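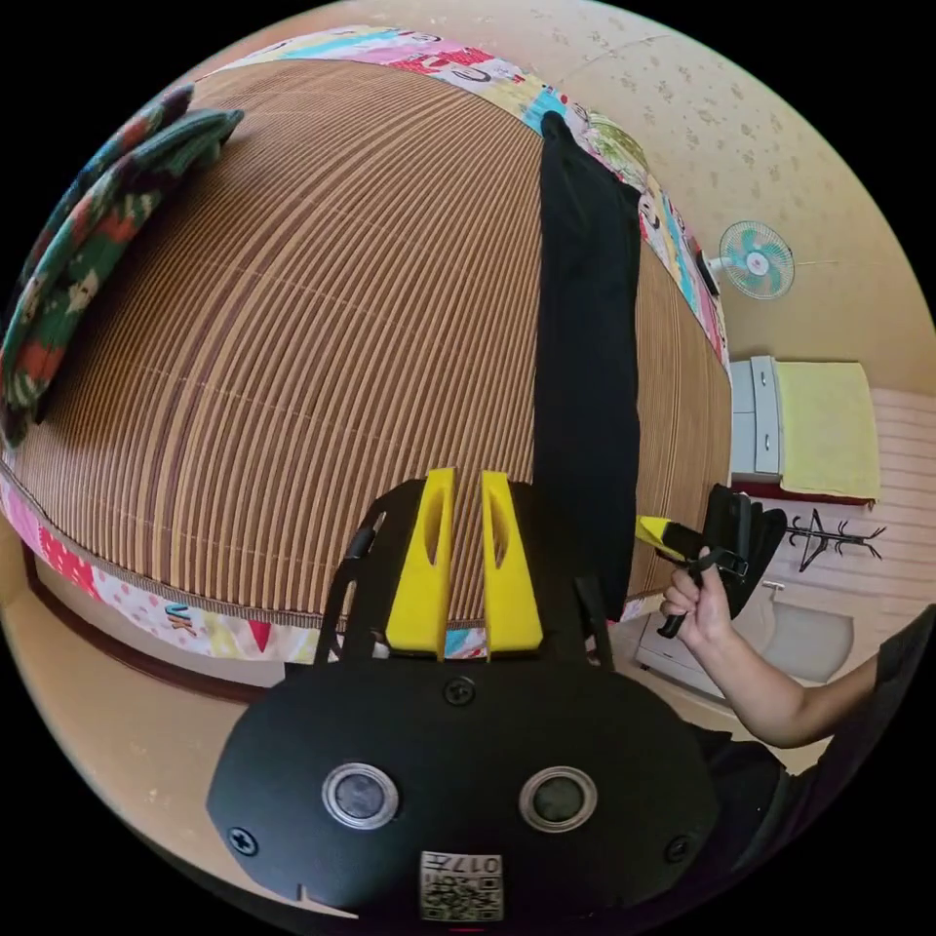
Figure 2. A bed with a brown striped mat.

4.2 The first historical novel and the place of reading

The 151 reading memoirs in our collection were written by adults who were asked one open question: how did you come to read about the past? We did not ask about places. All the same, the place where the first book was read is often remembered better than the book itself. Of the 822 passages that we coded, 70 name a room or a piece of furniture but give no title, or give a title that cannot be correct for the year.

The memoirs from Malabanan show this most clearly. One writer remembers a novel on the Roman emperors, read over one school holiday on her grandmother's bed, and she gives the color of the wall and the hour when the light became too weak. She has the author wrong, and in her second paragraph she gives the book to a different author, also wrong. We kept both names in the transcript. Sheikh, who coded this part, proposed to treat such errors as a sign of weak memory. Galang disagreed, and his argument is the one that we follow: the writer is telling us how reading felt, and the title was for her a small matter.

The bed appears more often than the chair or the school desk. This may be a result of our sample, which has many writers from large households where a bed was the only place for one person to be left alone. In Prillton, where the lending library had a reading room with heating, the bed is almost absent and the writers speak about tables, coats and the clerk at the door. We therefore do not want to claim that there is a link between lying down and love of history, as Varela did in his talk in February.

A second point concerns accident. Most writers say that they found the first book by chance - left by a cousin, bought in a box with others, taken in place of a book that was already lent. But the same writers often mention, some pages later, an older person who had the book in the house for years. We read the word "accident" here as a habit of the genre. A memoir of reading seems to need a beginning without a teacher. The Ploltarport group is an exception, and its writers thank their teachers early and by name. We return to them in section 4.3.

Last updated: 03/05/2026

Comments

Pacita Abella: Did you check the wrong titles against the lists of the lending library? In Prillton the old cards are still kept, I believe, and the loans are written by hand on the back.

Uriel Varela: My talk said "may be connected". I would be glad if the sentence could be corrected in the next version.

Janelle Tiongson: I read my first historical novel under a kitchen table, so please add a line for that. When will 4.3 be online?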